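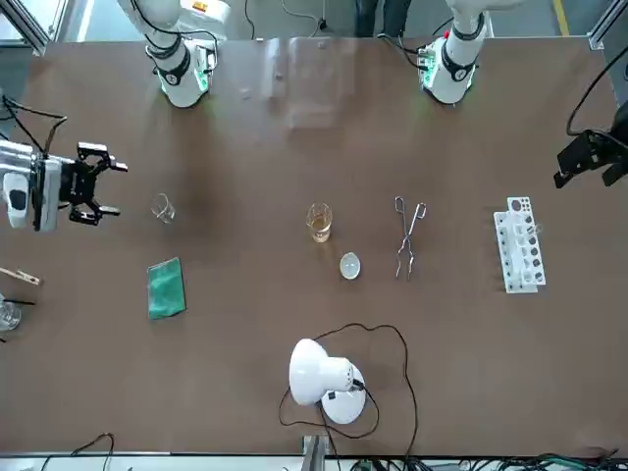
Wevidgate's lab table is back for the summer

If you walked past the old Barroso building on Monday and wondered why all the lights were on, well, that was us! The open lab room in Wevidgate has its big brown table back in use, and I spent most of the afternoon in there getting in the way and asking what everything was for.

A bit of background for anyone who moved to town recently. The room opened five years ago as a place where adults and teenagers could try some basic chemistry without signing up for a whole course. Then the roof leaked in the winter, the glassware went into boxes, and the boxes went into Wálter Inga's garage, where they sat next to his kayak. There were 294 pieces in those boxes when Lilian Mabula went through them with her clipboard. She started at breakfast and was still at it when I called her at lunch. A few had chips in the rim and got tossed, but most of it came through the move fine (I was sure we'd hear crunching when the first box was opened, and we didn't).

The first sessions are on beginner bench work, and I love how small they've kept it. You get a table with a handful of things on it and you learn to use those properly before anybody hands you anything else. Ikechukwu Onuoha is running them. He taught high school science in Wiltska for years, and he still has the voice, the one that makes you put your phone away. 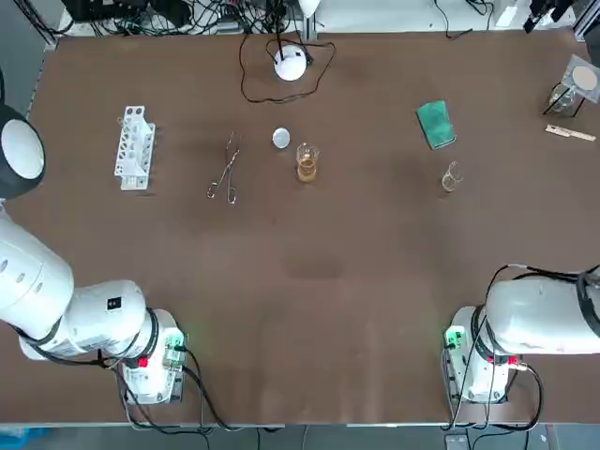

Crucible tongs, a little silver lid and a beaker of amber-orange liquid, all on the big table.

The tongs were my favorite. They look like something you'd use for serving salad to very small guests, but they're meant for picking up a crucible or its lid when it's too hot to touch, and they take some getting used to. Ikechukwu's trick is to practice with everything cold first. Pick up the lid, put it down, pick it up again. I dropped mine twice and it made a racket both times. Mwanaisha Ondieki, who is sixteen and had never held a pair before, got it on her first go and was very nice about it.

There's also a house rule about where tongs go when you're done with them. They lie down on the table, flat, never standing in a beaker, and never hanging over the edge where a sleeve can catch them. I've been doing this with my kitchen tongs ever since and my husband thinks I've lost it.

Then come the beakers. I had always assumed the lines on the side were for measuring, and they sort of are, but they're only good for a rough idea. If the amount really matters you reach for a graduated cylinder. The beaker is for holding, stirring and pouring, and the spout is there so the stuff goes where you want it. Pour slowly, keep the spout pointed at the thing you're filling, and wipe up drips when they happen instead of at the end. Marlene Furtado has put a wiping-up step on the sheet after every single pour, which seemed like a lot until I saw how much I'd managed to spill. 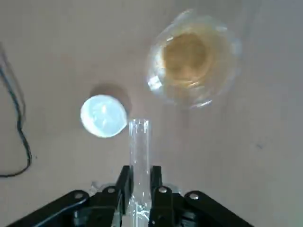 A clear glass test tube held upright, with a cup of golden-yellow liquid off to one side.

Test tubes get a session to themselves. They're narrow and they roll, so the first lesson is where to park them, and the answer is the rack. The second lesson is how to pour into one without decorating the table. You hold the tube steady, tip the other container just a little, and stop well before you think you need to. A tube that's a third full is plenty for nearly everything on the beginner sheet. There's a wooden clamp too, for holding a tube you don't want your fingers on, and it works a lot like a big clothespin. Squeeze, slip it on near the top, let go.

I asked Ikechukwu what people get wrong the most and he said crowding. Folks pull everything in close to themselves and then knock over the thing at the back trying to reach it. He'd like you to spread out, leave a gap around anything with liquid in it, and keep the small dishes near the beaker they go with. The table is big enough for it, so use it!

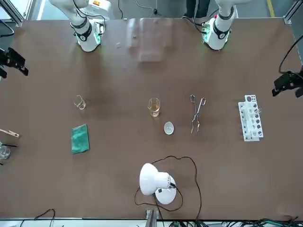 Clean-up takes longer than you'd expect, so leave yourself time. Glass gets rinsed, then washed, then rinsed again, and goes mouth down to dry. The evaporating dishes are washed separately by hand, because they're porcelain and Lilian doesn't want them knocking around in the sink with the tongs. She was firm on this and I am passing it along.

Money, quickly. The roof repair left the room $400 short on supplies, and Lullamel, the bakery on the corner, is putting out a jar through the end of July. Buy a roll, drop in your change. The cinnamon ones are gone by nine.

Sessions run four people at a time, so they do fill up. The sign-up sheet is inside the front door, on the left, and you can write in pencil if you're not sure of your day. Closed-toe shoes, please, and tie back long hair. Safety glasses are in the drawer under the sheet, so take a pair on your way in.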